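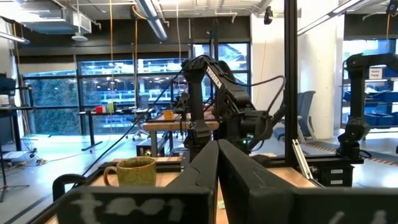 Sándor Csonka
Writer, occasional complainer

My gym in Wirkham sent everyone a message in June saying we should all be walking 12,000 steps a day now. Last year it was ten. I asked at the desk where the new number came from and got a shrug and a leaflet for Nekuvia, the app they want us to pay for.

I'm not against walking. I walk to the bakery on Barta Street and back most mornings, which my phone says is nearly 3,000 steps, and I feel better for it. What I doubt is the target. A round number that goes up by itself every year smells like marketing to me, and an app that sells "streak protection" has a good reason to keep me worried about my streak. 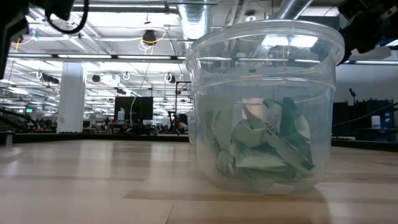

Csenge Vida wrote back after my last post on this to say that I was being unfair, that the number got her off the couch all winter, and that she didn't care who made it up as long as her knees stopped hurting.

Fine. I can't argue with knees. But she also admitted to pacing the hallway at 11 p.m. to get the last 1,000 in, and I'd like somebody to explain what that did for her – apart from waking the dog.

I'm keeping the bakery walk. The leaflet went in with the recycling, and I've turned the phone alerts off until fall.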